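Gustulau Desk Storage: Mesh Holders and Small Items
Gallery, page 3 of 6
Updated 9/15/22

Scope of this page: open mesh holders used on a shared worktop, and the loose items that get stored in them. Drawer inserts and trays are on page 2. Lidded boxes are on page 4.

The worktop is gray speckled throughout. It shows dust less than the white one in the Doucette room but it hides dropped caps, so check the surface before wiping down.

Notes on the holders

Mesh drains dust through the sides and the contents stay visible from a seated position. Solid cups of the same size (Pillano, item 1348) were tried until December and went back to the supply closet. Pens in those had to be tipped out to find a color.

Maximum fill for a standard desk cup is about 40 thin pens. Thick barrels take more room, and a cup filled only on one side will tip. Place long items upright and spread them around the rim.

Markers: store cap down if the cap is on the writing end. Click the cap fully shut first. Mixed sets should be sorted by barrel thickness, then by color.

Glow sticks: same cup as the markers is fine. Insert at a slant and let the stick settle against the mesh. Do not bend.

Cleaning: warm water, soft brush, air dry upside down. The Emska holders have a coated rim that should not be scrubbed with a pad.

Items on the worktop

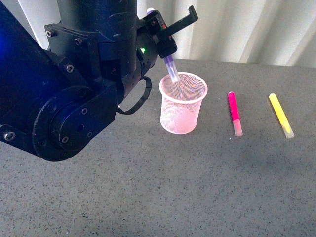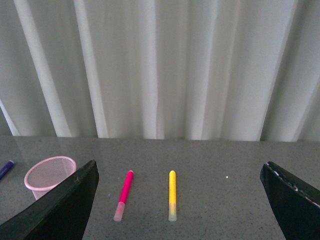 Top: purple glow stick at the opening of a pink-and-white mesh cup with a white rim. Bottom: pink and yellow markers side by side on the speckled top, pink mesh container at left.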